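Mug Racks and Small Kitchen Things
Mar 19, 2021

Welcome to the gallery of our small workroom in Dorstead. We like simple objects for drying and keeping cups, and we collect them here with a few notes. The Stoline page has the shelves, and the Pestik page has the hooks.

Black wire rack with a light wooden dowel across the top. The two white mugs hang upside down, and brown paper covers most of the table under them. 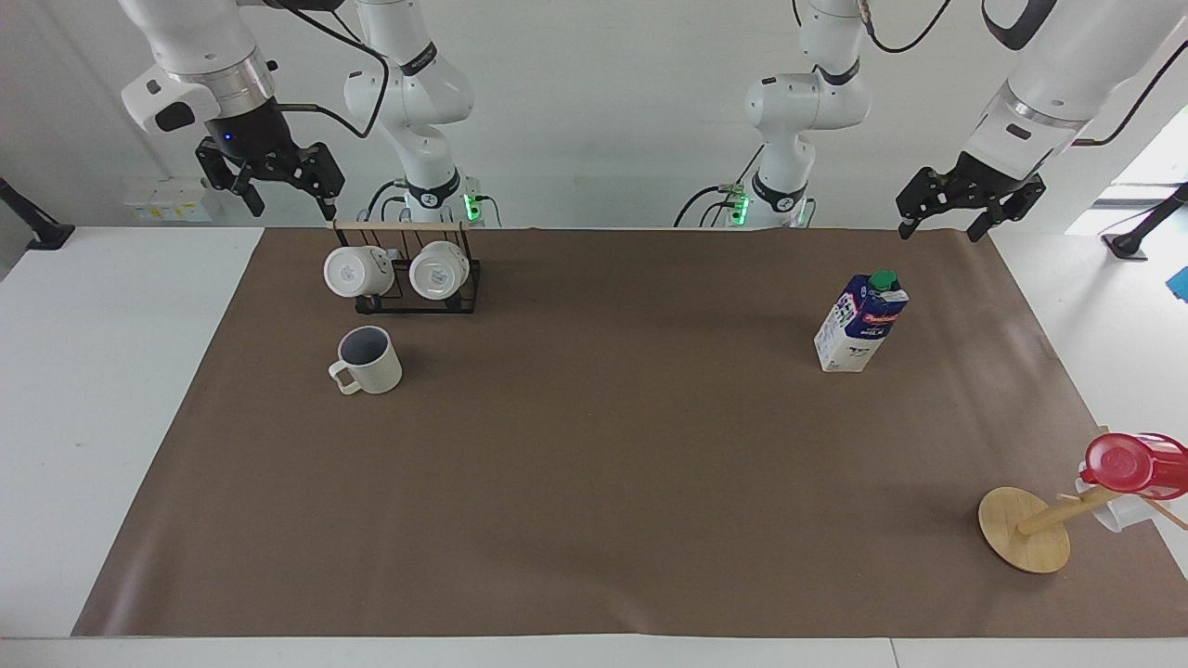 How do I clean a wooden dowel?
Wipe it with a damp cloth and a little mild soap, then dry it with a towel. Please do not leave it in water overnight.

We use the brown paper for every rack, so the white tabletop does not get scratches from the wire. One roll is enough for us until September. The next rack in the gallery will be the Danladi, which is 35 cm wide.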